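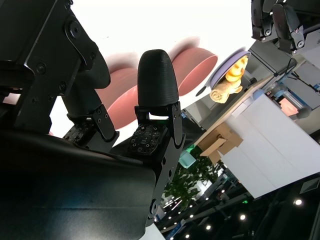
The Tea Party Takes the Table Again

By Ginevra Rinaldi

I gave up on keeping toys off the table sometime in February. Before that I had a rule (toys on the rug, food on the wood) and I enforced it for all of eight days. Then my niece moved the party up to where the grown-ups sit, and I have to say, it looks much nicer up there!

A lavender plate is the best seat in the house. Today it's taken by a shiny yellow fellow and a fuzzy beige plush who likes to flop over the rim, and no amount of coaxing will get either one to sit up straight. Pink is for guests who haven't arrived yet. Don't ask me who they are, the list changes hourly.

What I love about a set like this is how little you need. I priced a boxed one from Camov, 60 pieces with a tiny sugar bowl and tinier tongs, and I could already hear those tongs going up the vacuum. So we stuck with a few soft colors on pale wood, and whoever is hungry gets a plate.

Cleanup is my one firm stand. Plates get stacked, guests go back to the shelf in the hall, and I wipe the table while the seven-year-old host tells me what was served. Last time it was soup, then cake, then more soup. The plush had seconds of everything, and I've been asked to make real soup for tomorrow.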